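How to change a watch strap with spring bars at home

I have changed straps on my own watches for 18 years, and in the first years I made many scratches. A shop will do this job for you, but with a little patience you can do it at the kitchen table. The method is for normal straps held by spring bars. If your watch has screws in the lugs, please look for another guide.

What you need

A spring bar tool with two ends, one forked and one with a thin point. Mine is a Tillness and it was not expensive.
A soft cloth, grey or white, so that a small part is easy to find on it.
A ruler or, better, a caliper.
The new strap, and one pair of spare spring bars.
Masking tape, if the watch case is polished.

Measure first

The width of the strap is the distance between the two lugs, measured on the inside. On my Trodar diver it is 18 mm. Do not trust the old strap for this measure, for leather spreads with the years and will show you a bigger number. If you have no caliper, measure 3 times with the ruler and take the number you see most often. A strap that is too narrow will show the bar on both sides. One that is too wide can be pressed in, but it wears quickly at the edges.

Remove the old strap

1. Put the watch face down on the folded cloth. With a metal bracelet, open the clasp completely so that it lies flat.

2. Cover the back of the lugs with tape. Bent Hviid, who taught me most of this by email, uses 2 layers on gold cases.

3. Slide the forked end between the strap and the lug until you feel the small shoulder of the spring bar. Press it towards the centre of the strap, then lift gently. Keep a finger over the bar, as the spring is stronger than it looks.

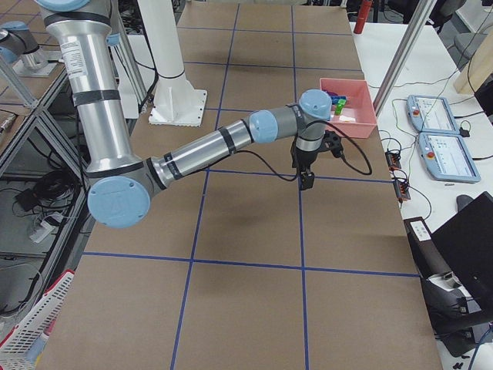
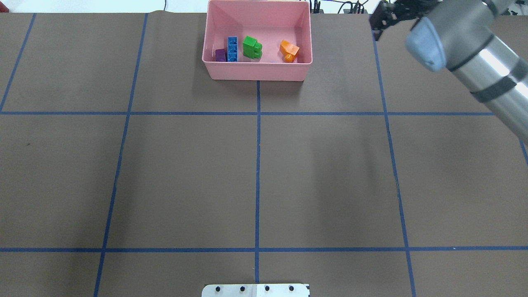 4. Do the same on the other side and put both bars together in a small dish. If one is bent or has a rough tip, throw it away and use the spare.

Fit the new strap

The part with the buckle goes on the 12 o'clock side, and the long part with the holes goes at 6 o'clock. Push the spring bar through the strap. Set one tip in the hole of the lug, press the other tip with the fork, and guide it down until you hear a click.

The click is not always enough. Pull the strap firmly, and move it a little left and right. My first Aguirre strap made a very nice click and fell off on the bus in September, with the watch. The glass survived - the bezel did not.

If the bar does not go in

Check that the bar has the same length as the lug width. On some older watches the lug holes are full of dirt, and a dry wooden toothpick will clean them. Yaneth Urrego wrote to me that curved cases often need curved bars, and she was right about my Wamura. A straight bar pushed the leather against the case and the strap could not turn.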